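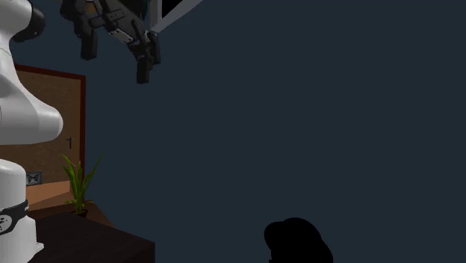

Home Projects Meetings Minutes Tooling Search

Simulation and Control Software Group: minutes
18th March
Posted by the group secretary

Present: control, perception, planning and tooling leads, plus two from the Plarneck site by phone. Apologies from the Mandthorpe office.

1. Minutes of the last meeting
Agreed with one correction. Item 4 should read "joint velocity limits," not "joint position limits."

2. Simulator release
Tooling reported that the new build of Prundurico is on the shared server. Scene loading is faster, but the first run after an install still rebuilds all the collision meshes. Planning asked if the meshes could ship with the build. Tooling will look at the download size before deciding.

The old build stays available until the end of April. Anyone with scripts that call the old camera functions should move them over before then.

3. Room scenes
The furnished room is now the default background for rendered tests. It has the wooden door, the dark brown cabinet with the potted plant on it, and the dark blue wall. Perception said the long leaves are useful for checking segmentation at thin edges. The plain wall gives very little texture to work with, and depth estimates there are poor. It was agreed to add a second version of the room with a patterned wall and keep the present one for comparison.

Perception also raised the black gripper. With the lights turned down, the fingers are hard to separate from the wall in the rendered views. Two options were discussed: raising the ambient light, or leaving the light alone and training on the harder views. No decision. Perception will run both on a small set and bring the results.

4. Evaluation runs
Planning ran 400 episodes overnight on the new build. Of these, 16 ended early with a planner timeout. All 16 had a goal pose close to the arm's own base, where the self-collision check takes longest. Raising the timeout to 3000 milliseconds cleared most of them on a rerun. Control would prefer a cheaper check over a longer timeout, as the same code runs on the hardware. Planning to profile the check and report.

Plarneck asked for the random seeds to be saved with each log. Tooling said this is already in the config file but is not copied across when a run is split over several machines. To be fixed.

5. Nadar controller
The gain changes were merged last week. Control noted a small overshoot on the wrist when the gripper is tilted. It shows in simulation only at the larger time step. Until that is understood, please use the smaller step for anything that will be compared with earlier results.

6. Open tickets
Ticket 1173 (gripper joint names differ between the model file and the driver) is still open. Tooling will rename the joints in the model file. Everyone else should leave that file alone until the change is in.

7. Any other business
The shared server will be down for a disk swap one evening in April. Notice will go out by email.

Actions
Tooling: mesh download size, seeds in split runs, ticket 1173
Perception: lighting comparison, patterned wall
Planning: profile self-collision check
Control: wrist overshoot

Next meeting in April, same room. Mandthorpe to confirm whether they can join by phone.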